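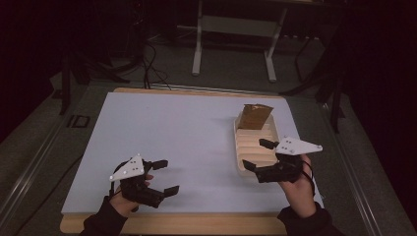
Ticket: Label printer drops every second label after update
Product: Skuno desktop label printer, with Tilla print software
Status: Resolved
Opened by: Groen packing room

Original report

Hi all! We love this printer and it has run like a champ through our busiest stretch, so I'm hoping this is a small one. Since the April update to Tilla, any batch bigger than a handful comes out with blanks in it. Label, blank, label, blank. Single labels are perfect. The text is sharp, the barcodes scan, the cutter is fine.

We have an order of 1,413 labels to get through and the first 500 used up a whole lot of roll for nothing, so I stopped there.

Already tried: turning it off and on, a new roll, a different USB port, a different cable. Same result every time.

Reply from Sarham support

Thanks for such a clear report, this helps a lot! Alternating blanks nearly always come down to label length. The printer thinks your label is longer than it is, so it feeds past the next gap and starts again on the one after. Could you send us:

The stock size set in Tilla (File, then Page Setup)
The stock size on the printer's own menu
Whether the sensor is set to Gap, Mark or Continuous

Please also print a self-test by holding the feed button while you switch the power on.

Update from Groen

Self-test printed beautifully, no blanks at all, which I found very encouraging! Page Setup in Tilla says 2 inches tall, same as the box the rolls come in. Printer menu says the same. Sensor is on Gap.

One odd thing. If I print from the old laptop in the office, which never got the update, the whole batch is fine. Same printer, same roll, same file. So I'm fairly sure the printer itself is healthy.

Reply from Sarham support

Great test with the laptop, you just saved us both an afternoon. That points straight at the driver settings on the updated computer. Tilla keeps its own page size, but the driver has one too, and the update can put the driver back to its default. Please try this:

1. Close Tilla completely.
2. Open Printers in your computer's settings and pick the Skuno.
3. Go to Printing Preferences, then the Stock tab.
4. Check the height and the gap. Set both to match your roll.
5. Click Apply, then go to the Advanced tab and turn off "Feed after job."
6. Print a batch of ten.

If you have more than one user account on that computer, the preferences are saved for each account separately.

Update from Groen

Found it, I think! The driver height was right but the gap was set to zero, and "Feed after job" was on. Fixed both. Ten labels, ten good ones — I may have cheered.

Then I tried a batch of fifty and got one blank near the start, then none. Is that something to worry about?

Reply from Sarham support

Wonderful news! The single blank is most likely the printer still measuring the stock. Run a sensor calibration now that the gap is correct: menu, Media, Calibrate. It will feed a few labels and stop. Do this again any time you change to a different size of roll.

While the cover is open, give the sensor a quick wipe with a dry lint-free cloth. Paper dust loves to settle there.

Update from Groen

Calibrated and wiped. Restarted the big order where it left off and watched the first 715 go through with no blanks at all. It's so satisfying when they just keep coming. I've written the driver settings on a card and taped it inside the supply cabinet, and I've set up the second user account the same way.

You can close this one. Thank you, this was a real pleasure!

Closing note from Sarham support

Cause: driver gap value reset to zero by the Tilla update, with "Feed after job" switched on.
Fix: corrected both in Printing Preferences, recalibrated the sensor.
Follow-up: passed to the Tilla team with a request that the updater keep existing stock settings.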